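From: Jaanus Priedītis
To: Grarnomden shop list
Subject: Re: maple panel, finish and bench stops

On Wednesday Adomaitis wrote:
> Is the maple top for the play table glued up yet? I would like to
> know what finish you plan to use before I order any. Also, are you
> keeping it on the blue bench or does it need to move? I have two
> shelves to sand and would like the space.

The panel is glued up and squared. I used the pale strips for most of it and let the darker ones fall where they fell, so there is a tan band near the far edge and a fainter one through the middle. A few small knots are showing. I left them in. The front edge still needs a light pass with 220 and the corners should be eased a little, as small kids will be leaning on it.

It is on the blue bench for now, with the shape blocks on top. I would like to keep it there until the finish is on.
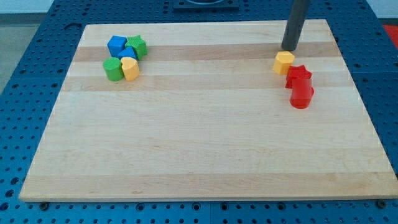
Etetent wrote back that mineral oil alone would need redoing every couple of months on a table that gets wiped down daily, and that a hardwax oil in 2 thin coats would hold up better. I have no objection. It costs more, but we only need the small can.

So, Adomaitis, please order the hardwax oil, clear, and 3 of the white pads. Leave a full day between coats. The underside gets the same treatment as the top or the panel will cup.

You can have the bench after the second coat. If the shelves can't wait, use the sawhorses by the door.

Jaanus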